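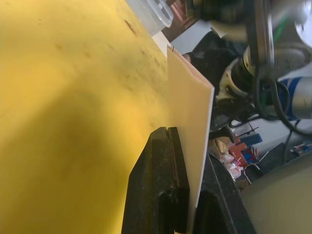 Clenport robotics club, notes from September
Posted by Obradović

The handover task has been our main piece of work this month. One arm picks up a flat item, presents it upright, and the second arm takes it from the other side. It reads as a simple job on the project sheet. Most of our evenings have gone on the first half of it.

The difficulty with flat, stiff things is the first few millimetres. A gripper with two fingers wants something to close around, and a board lying on a table offers only its edge. We tried three approaches. The first was to slide the board until it overhung the table and grip it there. This worked but needed a clear table edge, and the club layout doesn't always leave one. The second was to press down on one side and hope the other lifted, which it did only when the board was already slightly bent. The third was to start with the board leaning in a slotted rest. We have settled on the third for now and will go back to the first when the upright half of the task is dependable.

Grip force was the next thing. At the default setting the fingers left dents in foam board, and after several picks in the same place the material went soft and the board began to rock. The controller takes a value from 0 to 2000. We had it at the top of the range without knowing, from a previous project with heavier blocks. At 700 the board stays put when the arm moves slowly and the dents are shallow enough to ignore. Lower than that and it rotates in the grip as soon as the wrist turns.

Rotation is still the most common fault. The fingers hold the board near one end, so everything beyond them acts as a lever. If the wrist stops sharply, the far end carries on for a moment. We now ramp the speed down over the last part of each move, and we cap the whole arm at 30 per cent of full speed while it is holding anything. The cap makes for dull viewing. It also removed most of the failed runs from the log, so it stays.

The wrist camera needed less attention than I expected. Exposure is fixed, after a week in which the automatic setting changed each time an arm put a shadow over the work area. Anyone repeating this should fix the exposure before recording a single run. Our earlier recordings are usable, but the brightness jumps about in them and we have had to label them separately.

The second arm has its own list of problems, mostly to do with cables. They hang in loops, and on a long reach a loop can swing lower than the planner thinks. The planner knows nothing about cables at all. We have added a block of forbidden space under the forearm, sized by eye and then made larger. A member who joined from the Hurville group suggested clipping the cables along the upper link, which will be tried once we have the right clips.

For the Zadeck student competition the handover has to be done inside 60 seconds, including the pick. With the speed cap in place we are over that. The time goes mainly on the approach, where the arm pauses at every waypoint, so the next job is to merge the waypoints that don't need a stop. I would like to leave the grip settings alone until that is finished.

The code is on the shared drive in the handover folder. The file with the old force value has been renamed so that it can't be loaded by mistake. If you change any of the limits, write the old number in the log as well as the new one.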